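# How I get Bhat ready for a day's work

My job is looking after a robot arm called Bhat. Bhat is white and smooth, and lives in a kitchen that only exists inside a computer. I work at Ronditz, and before any real arm is allowed near a real worktop, we practise everything in the pretend kitchen first. It's much cheaper when you drop things!

You might think a pretend robot never needs looking after. I thought so too, on my first morning in June, and I was very wrong. It can't get dusty, but its settings can get into an awful muddle.

So I start with the joints. A joint is a place where the arm bends, just like your elbow or your wrist. I ask Bhat to bend each one a little bit, first one way and then the other, and I watch the numbers on my screen. If I ask for 40 degrees and the joint says 39, something needs putting right. One degree sounds tiny, but try this: hold a ruler at one end and tilt it the teeniest bit. See how far the other end moves? A long arm does the same thing, only more so.

Next come the fingers, which are part of the gripper (that's the robot's hand). I open them, close them, and open them again. Then I give Bhat a proper test, which is to reach down into a basket on the worktop.

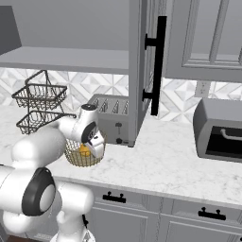

The gold basket is round and made of wire, and there's something small and yellowy-orange inside it. Bhat has to point its fingers straight down to get at it. If they lean over too much, they bump the rim, and I have to go back to the joint numbers and hunt for the mistake.

Sowmya Menon wrote to ask why I don't just tell the robot to look harder and fix itself. Good question, Sowmya! Some robots can correct little mistakes as they go along. But if Bhat believes its elbow is in one place and it's really in another, looking harder won't always help. Imagine somebody swapped your shoes for ones three sizes too big. You could still see the stairs perfectly well and you'd still trip.

When I do find the mistake, I change one setting, only one, and run the test again. It's very tempting to change four things at once (I've done it, and I spent a whole afternoon undoing them). Every change goes in a notebook file we call Ruvon. Last week's fix was number 2499, and all it says is "wrist, one degree, sorted".

After 9 good reaches in a row, I save the settings and Bhat can start its lessons. I go and put the kettle on, a real one, in the real kitchen down the corridor.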